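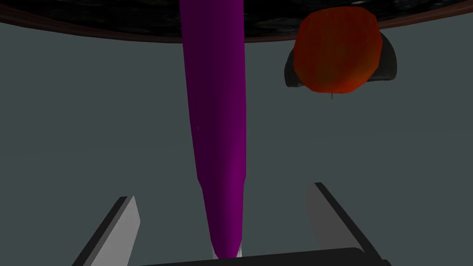
Ans Cuypers wrote back after the first upload and asked why the corduroy jackets were filed under outerwear when half of them are clearly worn as shirts. Fair point, and I went back and forth on it for most of January. They now have their own label, overshirt, and if you pulled the data before that change you'll want to pull it again.

Dudlow Menswear Notes

So what have you got in front of you? It's a set of 2,000 short written notes on men's clothes, one note per garment, all of them typed up by people who had the thing on or had it in their hands. I started it because I was trying to sort my own closet by what goes with what, and every list of clothing terms I found was either written for factories or written for people who already know what a raglan sleeve is. I wanted the words regular guys use when they talk about a jacket they like (or one they regret).

Last updated 2021-08-13.

What's in the folder

notes.csv is the main file. Each row has an id, a garment label, a season, a fabric guess, a fit word and the note itself.
labels.txt lists the garment labels with a one-line meaning for each.
outfits.csv has 254 outfits, each one pointing to the ids of the garments in it.
changes.txt is my running list of fixes. It's messy, sorry!

The garment labels are plain: shirt, overshirt, sweater, cardigan, jacket, coat, jeans, chinos, track pants, suit, shoe, boot, hat, scarf, belt, other. "Other" has 103 rows in it and I'd love to see that shrink. A lot of them are vests, and I can't decide whether a puffer vest and a suit vest belong together. Opinions welcome.

Fabric is called a guess for a reason. People wrote down what they thought it was, and sometimes they checked the tag and sometimes they didn't. If you see "wool?" with a question mark, that's the writer's question mark and I left it in. Please don't strip those out and then tell folks the column is clean.

Where the notes came from

Most were written by readers of the Wulholm style newsletter, which I used to help edit. We put out a call, people sent in notes by email, and Jeanine Van Beek and I copied them into the sheet. The rest came from a swap night at Baert, the secondhand shop - those ones are shorter and a lot funnier, and they lean heavily toward coats. Everyone agreed to have their notes shared. Names and emails are gone, and so are the prices, which were all over the place and in several currencies.

A couple of sample rows, so you get the flavor:

overshirt, fall, corduroy, boxy, "Wear it open over a white tee and it does all the work. Buttoned up I look like a couch."
chinos, spring, cotton, tapered, "Great until you sit down. Hem rides up to the shin."
coat, winter, wool?, long, "My dad's shape of coat. Took me ten years to want one."

Things to watch out for

It's cold-weather heavy. There's very little on shorts or sandals, and swimwear isn't in here at all. If you're building something that suggests outfits for July, this won't get you far.

Fit words are a free-for-all. One person's "slim" is another person's "regular," and Đạt Bạch found 2 rows where the same pair of jeans had been written up by brothers who disagreed completely. I kept both rows, they're both right.

Season means the season the writer wears it in, wherever they live. Evander Galbraith pointed out that his "winter" jacket would be a summer jacket for anybody up north, and he's got me there. I don't have locations, so I can't fix it.

Using it

Go ahead and use it for anything, paid or not. A mention of Dudlow is nice but I won't chase you. The one thing I ask is that you don't try to work out who wrote which note. Some of them are pretty personal for being about sweaters.

If you want a tidier version, Katherine Guzmán keeps a copy called Forkenley with the spelling fixed and the fit words merged into a shorter list. I like mine better with the typos in, but hers loads easier in a spreadsheet and she's quicker than me at answering mail.

Still to do

Split the vests. Add shoes with laces vs. without. Go through the cardigans again, a few of them are sweaters with zippers. Get more notes on hats, as long as they aren't all beanies.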